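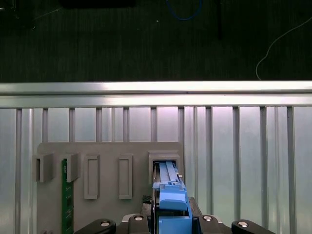

What does Zondton test?

Zondton measures the acoustic performance of floor coverings, ceiling tiles and wall linings, and issues reports that architects and manufacturers can attach to a specification.

About > Company > Who we are

Zondton was set up by Afonso Cordeiro, a building physicist, to do impact sound and absorption measurements for small manufacturers. The laboratory is on the ground floor of the Loureiro building. It has one reverberation room, with a volume of 200 cubic meters, and a pair of stacked rooms for impact testing.

We complete 300 test reports a year. Absorption samples are mounted flat on the room floor unless the client asks for a different mounting, in which case the air gap is stated on page one of the report. Impact samples are loaded for 24 hours before measurement. Each report has a staff of two behind it: one engineer measures, another checks the calculation.

Results are stored in Lidix, our records system, and can be reissued at no charge. Site measurements are handled by our office in Troltov, which has 4 engineers and its own calibrated equipment.

The laboratory closes for calibration in August. Samples delivered during that month are held in storage and tested in order of arrival.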